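Hospitality and Tourism, Year 2 project report
Self-catering or serviced? What guests want from a small resort: the Pekirico Bay case

Group: Soledad Orozco, Colm Hayes
Handed in 9/16/23

14 shares 3 comments

Started out wanting to compare four resorts. Ended up with one. The other places never answered our emails, so the whole report is on Pekirico Bay, a holiday resort run by Mulance with studios and bigger apartments on the same site. Colm did the survey, I did the interviews and most of the typing.

Main question — do guests who book a place with a kitchen use the kitchen? Mulance charges more for those units and spends more on them (pans go missing, hobs need fixing, cleaning takes longer). If people eat out every night anyway, maybe the money should go somewhere else. Pool bar, shuttle into town, whatever.

Method. Paper survey left in the units with a pen, handed back at reception. We gave out 270 and got 87 back. Low, but our tutor said fine for a project this size. Questions on who they were travelling with, how many nights, how often they cooked, where they ate, and one open box at the end. Then 2 interviews, one with the front desk manager and one with the head of housekeeping. Both recorded with permission, notes in the appendix.

Should say that the survey was in English only, which was a mistake. Plenty of guests come over from Cuevas by coach and we probaly missed most of them. 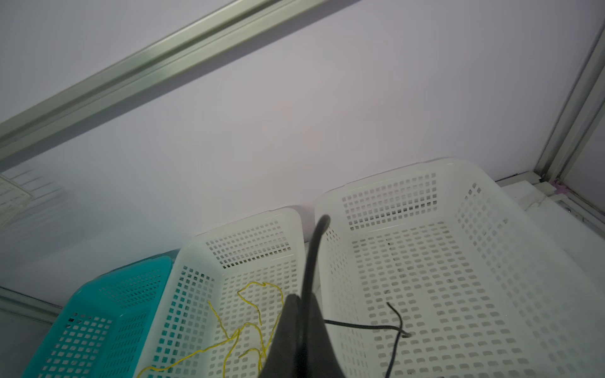
Do guests with a kitchen cook their own meals?

Mostly breakfast, and hardly anything after that. The surveys are full of toast, cereal, fruit, coffee. Dinner was the odd one — families with small children cooked it fairly often, couples almost never. Several couples wrote that they had booked the kitchen "just in case" and then only used the fridge.

The front desk manager wasn't surprised. Her view was that the kitchen sells the room even if no one turns the oven on. People like knowing it is there. She also said the complaints she gets about kitchens are small stuff: blunt knives, no tin opener, one tea towel for a week.

Housekeeping saw it differently. A full kitchen adds a lot to a changeover and everything has to be checked against the list, every time. She would happily take the ovens out of the studios and leave a microwave, kettle and decent fridge. We thought this was the best idea in the whole project tbh and it's in our recommendations.

Eating out. Most guests named Semby, the grill place by the harbour. Second was the resort's own bar, mainly for lunch. Lots of comments about wanting somewhere to buy milk and bread without walking into town. The resort shop shuts early and is closed completely from October, which seems to annoy the off season people most.

Recommendations
- Swap ovens for microwaves in studios, keep full kitchens in the family apartments.
- Starter pack on arrival: milk, bread, coffee, tea. Could be charged for.
- Longer shop hours, or a shelf at reception.
- Fix the knives. Cheap and it came up over and over.

Problems. Too few surveys, one season, one resort. No prices, as Mulance wouldn't share them, so we can't say if any of this would save money. Also question 6 was worded badly — "how often did you use the kitchen" — and some people clearly counted making a cup of tea. We split those out by reading the comments but it's a bit of guesswork.

If we did it again: translate the survey, ask at check-out in person, and get at least one more resort to agree before starting. Colm would also like to ask the studio guests directly whether they'd miss the oven. Tables and the blank survey are in teh appendix.

3 comments Share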